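Feb 16, 2022

Tank water, again
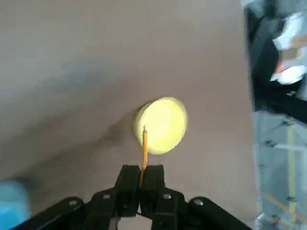

Yellow disc, pale surface.

Council's letter about the Jindale bore came today. Two pages, and it still doesn't say why the water smells of eggs. Iron is over the guideline, manganese is under. They will test again in April.

Rang the lab at Drevberg. A full household test takes 5 days and they want the sample kept cold on the way. Booked one for the kitchen tap.

Tank is down to 3000 litres - enough if we keep showers short and leave the garden alone. Cleaned the gutters on the shed side and changed the filter under the sink. The old one was brown right through after 30 days.

Neighbours are buying bottled. I'll boil ours until the results are in.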